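About Culleck

Culleck writes and maintains working rules for two-arm robot cells that handle small packaged goods. We test those rules on our own cells in Cimutberg before any client sees them. The company does not sell robots, grippers or software, and it takes no commission from firms that do.

What we work on

Most of our clients already have a risk assessment for their cells when they contact us. What is usually missing is a written practice for the bench itself: how an item is presented, where the grippers stand before a cycle, what counts as a finished cycle, and who may change any of it. We supply that practice as a numbered rule set called Urkunness. The current issue holds 250 rules and is revised each January.

Bench work in Cimutberg is done with retail goods in their own cartons. Cables, folded inserts and lid flaps cause more disagreement between operators than heavy parts do, and the rules give them more space.

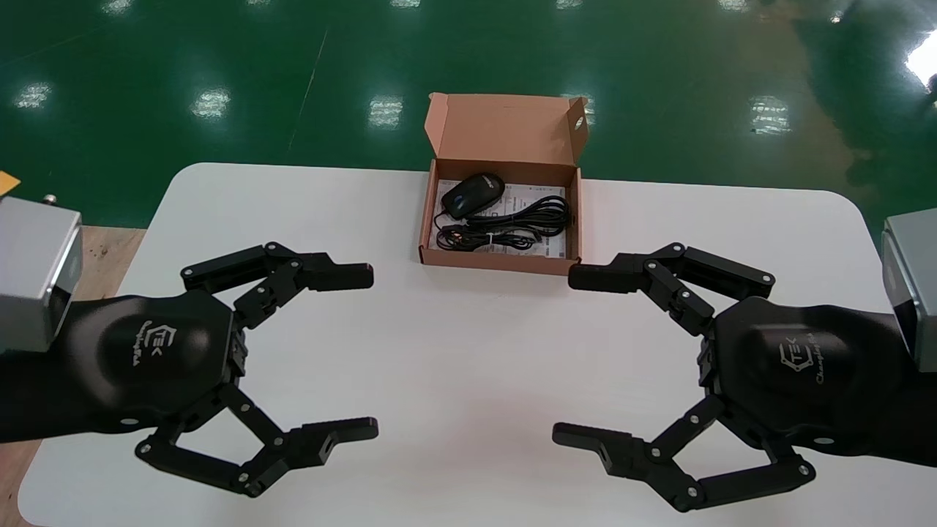
Two-arm bench, Cimutberg. Open carton with mouse and cable at the far edge of the table, grippers facing.

How a rule is made

A rule starts as a recorded deviation. The operator enters the start position, the item, the state of the carton and the point at which the cycle departed from the written procedure. Our register held 1,942 such entries on Aug 30, 2018, when the present numbering was adopted.

An entry becomes a draft rule when the same deviation has been logged on 2 separate benches. The draft is then run by operators who did not write it. If they read it differently from one another, it goes back for rewording. Wording is held to one instruction per rule, with a stated limit or a stated condition. Terms such as "carefully" and "as needed" are not accepted.

Bench conditions

The following apply to all trials carried out under Urkunness:

The table is cleared of everything except the item under test.

Both grippers are open and clear of the carton before the start command.

The carton lid is folded back away from the arms.

Loose cable stays inside the carton walls until the cycle calls for it.

No hand enters the shared reach of the arms while drive power is on.

Any change to finger pads, wrist mounts or speed limits is logged before the next cycle.

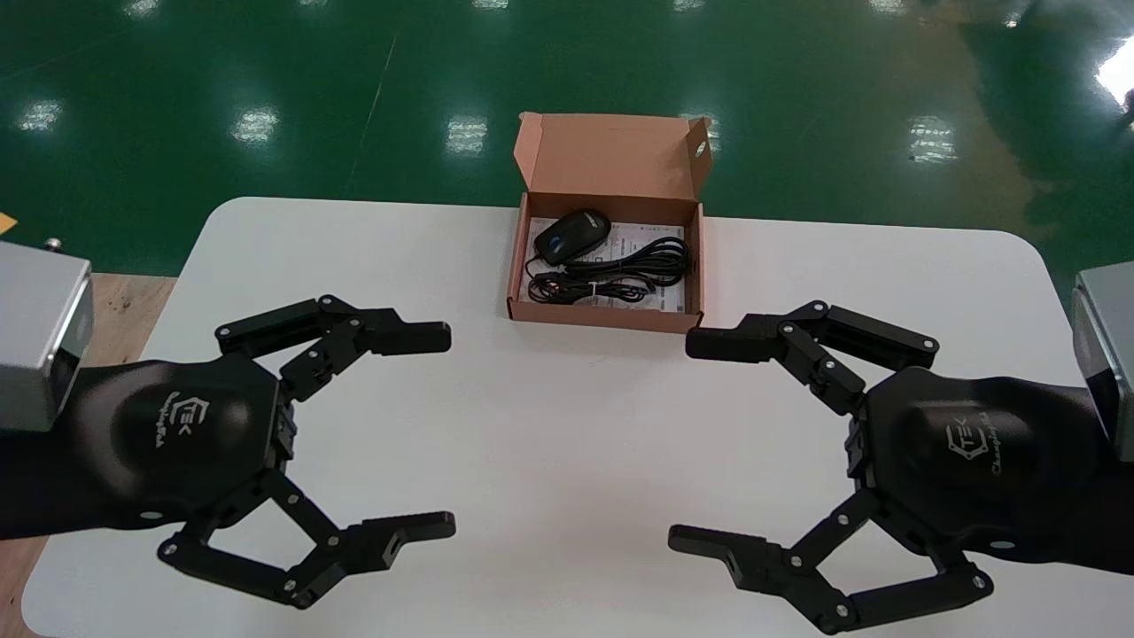

Start positions are covered in section 6, the longest in the set. It requires that each arm be able to withdraw along its own side of the table without crossing the center line. Clients with narrower tables may apply for a variation, which must be supported by a reach drawing and a new stop test.

Relation to published standards

Urkunness does not replace any safety standard or legal duty. Where a rule and an applicable standard differ, the standard governs and the rule is withdrawn until it has been corrected. Withdrawn rule numbers are not reused.

Training and audits

Operator training is given at the Pillai bench hall, on the same cells used for rule trials. Audits are carried out at the client's site and cover written practice, change logs and observed cycles. Findings are issued to the client only. Culleck does not publish audit results or grant a mark for use on products.

Requests for the current issue should state the number of cells, the arm arrangement and the type of goods handled.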